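More demonstrations, same doubts

I keep reading that the way to fix a robot that can't do a job is to show it the job more often. I spent most of April testing that claim on the Jemell arm, and I'm less convinced than when I started.

The job is dull on purpose. White blocks, a white printed fixture, put the one into the other. Man-sik So and I drove the arm by hand and recorded 259 tries. We threw out 18, mostly my own fumbles, and then argued over whether we should have. Man-sik thinks the fumbles teach the model how to recover. I think they teach it to fumble, and so far neither of us has run the comparison that would settle it.

What bothers me more is how alike the good ones are. I watched 83 of them back to back one evening and could guess each move before it came. I approach from the same side every time. I slow down at the same spot. If the model learns anything, it may be my habits.

The blocks carry square printed markers, and those start another argument.

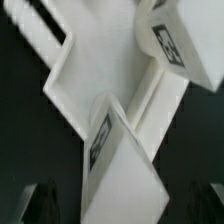 Man-sik wants the tags for scoring, so we can work out where a block ended up without squinting at video. Fair enough. But the network sees the same pixels we do, and I have no way of knowing that it isn't just steering by the tags. The write-up we borrowed the recipe from doesn't mention this at all. It reports a success rate and moves on.

So the next batch gets plain blocks, and Man-sik drives for the first half. I've asked for 14 different starting layouts, drawn from a list so I can't pick the ones I like. If the numbers hold up I'll say so here. I wouldn't put money on it.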